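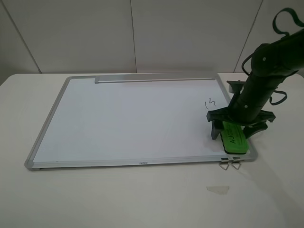

Whiteboard with pen tray and two hanging clips

Ticket: Event calendar shows wrong closing time for the plaza market
Opened by: Azra Vasić
Assigned to: Jingyi Jin
Status: Waiting for customer

Azra Vasić wrote:
Hello, we run the winter market at Dimitriou Plaza and we use the Drikley calendar on our website. Since Tuesday the public page says that the market closes at 4:00 pm. The correct time is 9:00 pm. In the editor I see 9:00 pm, so I do not understand where the other time comes from. Two food trucks already called me to ask if their evening shift is canceled. Please help, we have music every evening in December and visitors are reading this page.

Jingyi Jin wrote:
Hello Azra, thank you for the report. Could you please tell me three things: which time zone is set in your account, if the events were typed by hand or imported, and if the ticket page shows the same wrong time? 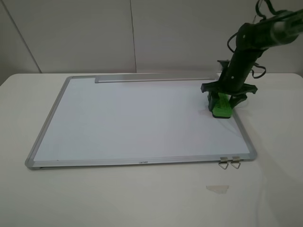 Fekcombe, December

Azra Vasić wrote:
The time zone in the account is correct. My colleague Hrvoje Obradović imported the events from a spreadsheet. It has 192 rows, one for each performance or truck shift. The ticket page is correct, only the calendar is wrong. I also tried these steps:
Cleared the browser cache. No change.
Opened the page on my phone. Same wrong time.
Deleted one event and typed it again by hand. This one is now correct.

Jingyi Jin wrote:
The last step helps a lot. I looked at the import log and 74 rows came in without a time zone value. For these rows the calendar used the server time, and then it moved the hours a second time when it displayed them. The editor does not do this second change and for this reason you see 9:00 pm there.

Please do not delete the events one by one, or you will lose the links that people have saved. Ask Hrvoje to export the file again, fill in the column "zone" in every row, and import it with the option "update existing" turned on.

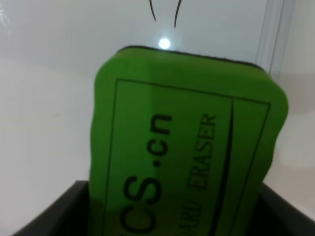

Hrvoje Obradović wrote:
I did the import. It stopped with the message "limit reached, 1,000 changes per hour". Our file is much smaller than this, so I am confused.

Jingyi Jin wrote:
I am sorry, I should have warned you. Each row also updates its reminders, and the log shows 2,597 changes in total. I raised the limit on your account for today. Please start it again, it will skip the rows that are finished.

Hrvoje Obradović wrote:
Now it is completed. The market hours are correct on the public page. The lantern workshop by Ankica Stan still shows the old time.

Jingyi Jin wrote:
That event is inside a different calendar, "Istomlow Stage", and the import did not touch it. Please open it, set the zone, and save. I will keep the ticket open until you confirm.
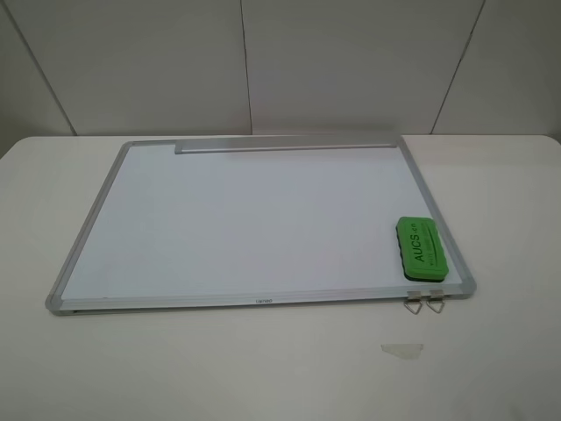 Blank dry-erase board, landscape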